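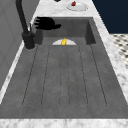

Sink cell in the simulator, gripper over the basin.

21/11/2019

The sink cell has been giving trouble on the Trillmont setup since August, and most of it came down to the collision geometry. The drainboard slopes and has grooves, and I had let the importer build the collision mesh straight from the visual one. Plates dropped on it jittered, then crept toward the basin. I replaced the whole drainboard with one sloped box and left the grooves as visual only. The creep stopped at a friction value I can defend.

The basin is now 4 walls and a floor, each a separate box. A single convex hull closes over the top and the fingers hit an invisible lid. I have made that mistake twice.

The faucet needed more care. The gooseneck stands close to where the hand comes in over the rim, and the lever handle points up into the same space. I gave the spout its own capsule chain and padded the lever slightly. Approach angle is set to 90 degrees at the wrist – anything steeper and the palm clips the spout on the way out.

Checks after the change: 100 resets, with the plate in the basin and the other on the counter behind. 86 came up clean. The rest had the plate in the basin starting slightly inside the wall, so the spawn height goes up next. Finger joint damping is still at the Holzer defaults and I have not touched it.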